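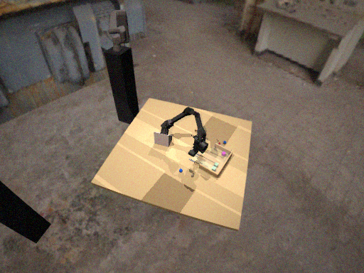 Figure 2. Simulated tabletop used for remote-control demonstrations. Cubes and balls are spread over the board and the tray.

3.2 Collecting demonstrations

All demonstrations were recorded in the Rerholm simulator. The operator steers the gripper with a hand controller, and the arm follows through inverse kinematics. Each trial starts from a random layout of objects on the board and in the tray (Figure 2). The task is to place every ball in the tray and leave the cubes where they are.

Two operators recorded 1,857 trials. A trial was dropped if an object left the board or if the operator paused for more than 88 control steps - long pauses taught the policy to stall in our early runs. After filtering, 1,580 trials remained. We trained on 900 of these and used the rest for validation and for the ablations in Section 5.

Joint angles, gripper opening and operator commands were logged at the same rate as the rendered views. Commands were stored before smoothing, so that the filter of Guo and Londoño could be applied later with other settings. Background furniture was kept fixed across all trials.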